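Vanum Reading Room: Frequently Asked Questions

Who may use the reading room?
The reading room is open to all adults. Visitors under 18 are welcome when accompanied by a parent, guardian or teacher. Membership is not required to read on the premises.

How do I become a borrowing member?
Complete the form at the front desk and present proof of address. Borrowing members may take home up to 16 books at one time. Items from the Hurnix Collection of small-press poetry do not circulate.

Does the reading room buy used books?
We accept donations but do not purchase books from the public. Please write to Ruoxi Tang, Acquisitions, before bringing in more than two boxes. Textbooks and magazines cannot be accepted.

How large is the Hurnix Collection?
The collection holds 1,013 titles, of which 400 are signed by the author or translator. Signed copies must be requested at the desk and read at the long table.

Are public computers available?
Catalog terminals are located beside the stairs and may be used without a reservation. Sessions may be extended if no other reader is waiting. Printing is charged by the page. 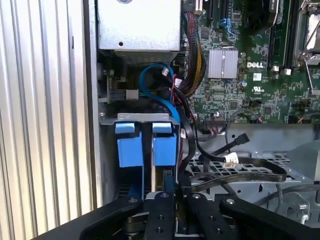

When are author readings held?
Readings take place on Thursday evenings, except in August. Doors open at 6:30 p.m. Seats are not reserved.

Whom should I contact about hosting an event?
Requests from authors, translators and publishers should be addressed to Eglė Dambrauskienė, Programs Office. Please include a short summary of the book and any equipment needed.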